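Tips for the Home Workshop: Planning and Budgeting for a Two-Arm Robot Bench

Mon 9 September

I get more mail on this subject than on drill bits and glue put together, so it gets a page of its own. Small robot arms have come within reach of a garage or a spare room, and they are a joy to own! But the arms are only the part of the bill you see first. What follows is what I wish I had written on the back of an envelope before I ordered anything, in the order I would now go about it.

Decide on the job before the arms

Write down what you want picked up. Be boring and exact about it: remote controls, pill bottles, teaspoons, spools of thread. Weigh the heaviest on a kitchen scale and measure the fattest with a ruler. Those two numbers decide more than any brochure will, and they take one cup of coffee to find. Take the arm maker's payload figure and plan to use half of it, counting in the weight of the gripper and anything bolted near it (a camera and its bracket weigh something too, and they sit right at the end where it hurts most).

If everything on your list can be done with one hand tied behind your back, buy one arm. A second arm earns its keep when something has to be steadied, passed across or opened. I started with one and left room for the other, and I would do it that way again.

Split the money before you spend it

My whole budget was $3000, and I split it on paper first. Arms and grippers got a bit more than half. The rest went to the frame, the top, power supplies, cameras, lights, cable and a pot of money marked "oops." Keep the oops pot! Mine bought a second power supply, a longer set of cables and a replacement for a bracket I overtightened.

Things people leave off the list:
– a power strip with its own switch, mounted where you can slap it without reaching over the arms
– spare gripper fingers, or at least the screws for them
– clamps for the first week, while you are still moving things
– shipping on long metal rails, which can cost as much as the rails
– a decent set of hex keys

Get two quotes for anything metal. I asked Kallham and Tradwood for the same cut list, and the two came back so far apart that I checked I had sent the same sheet. One charged for each cut and the other didn't. Ask about that before you fall in love with a price.

Plan the bench from the reach inward

Tape the outline of your table on the floor. Cut a strip of cardboard as long as the arm's stretched-out reach, pin one end where the base will go, and swing it around. Do the same for the other side. The patch where the two strips overlap is where both arms can work on the same thing, and it is always smaller than you hoped. Move the bases on the floor until you like that patch, and only then order rails.

Putting both bases along the front rail, one at each side, keeps the back free for a plain wall and gives you one long piece of metal to bolt everything to. The price you pay is that the arms stand between you and the tabletop, so give some thought to how you will set things out and take them away again. I lean in through the middle with the power off.

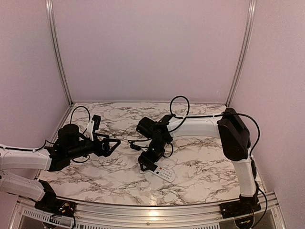

Budget for cable, and then for the loops

Every arm needs slack at the wrist and the elbow, and slack eats cable. Bend the arm by hand (power off) to its tightest and its longest positions, lay a piece of string along the path, and buy for the longest with a good handful over. Loops that stand up high over the wrist look untidy and work beautifully. What you don't want is a loop that can hook the other arm, so check both arms together before you zip-tie anything.

Slotted cable duct is the best small purchase on the whole bench. A length of it below the front edge swallows the extra and lets you pull one wire without undoing the rest. Leave the lids off until you have gone 2 weeks without changing anything.

Spend a little on the surface and the walls

A marble-pattern top is cheerful and wipes clean, but busy veins can make life harder for a camera that has to find dark, thin things. If you have the choice, try your objects against a sample first. Mahrous sent me three swatches for the price of a stamp, and I photographed the same remote on each one under the lamp I meant to use. Ten minutes well spent.

Walls are worth having too. Plain side and back panels in one quiet color block out the clutter of the shop, and they stop dropped objects from rolling under the furnace. Any flat paint will do. Shiny metal at the front will throw back a bright patch from an overhead light, so shift the lamp or put a diffuser over it before you buy a fancier camera. A sheet of baking parchment is good enough to test with.

Save the order for last

When the list is done, sleep on it. Then go through it line by line and ask of each item, "Will I need this in the first 30 days?" I moved 17 lines to a second list that way and ended up buying only a few of them. The Plundby catalog is good for brackets and small hardware if you are patient, but order early, as the small stuff slows down badly in November.

Keep the receipts and the cut list together in one envelope and tape it to the underside of the bench. When you come to add the second arm, you will want the hole spacing, and you will not remember it.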